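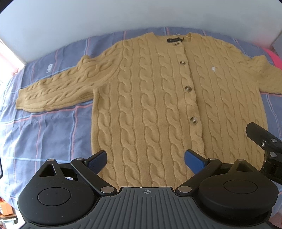 Folding demos have eaten my whole spring, and I'm only a little sorry! Skendum wants clothes handled in regular homes, on regular beds, so since April I've been running a pair of hand-held grippers over pretty much everything in my closet. T-shirts got dull fast (sleeve, sleeve, half, done). Sweaters are where it gets fun. Take the mustard cardigan: those thick twisted cables don't want to crease where you'd like them to, and the puffed shoulders give you a lump right where the first fold should go. I spread it out flat with the sleeves wide, bring the blue pads in over the lower part of the body, and go slow.

We're up to 1452 usable episodes between the Emville and Hodedthorpe groups, which made Matilde Tavares whoop on our last call. Knits are still only a small slice of that, so please dig out your chunky stuff! Two asks from Dougal Nisbet: do 15 takes per garment, and keep the fumbles in if you recover from them. He'd also love more patterned bedding. My plaid duvet has been in plenty already, so somebody bring stripes.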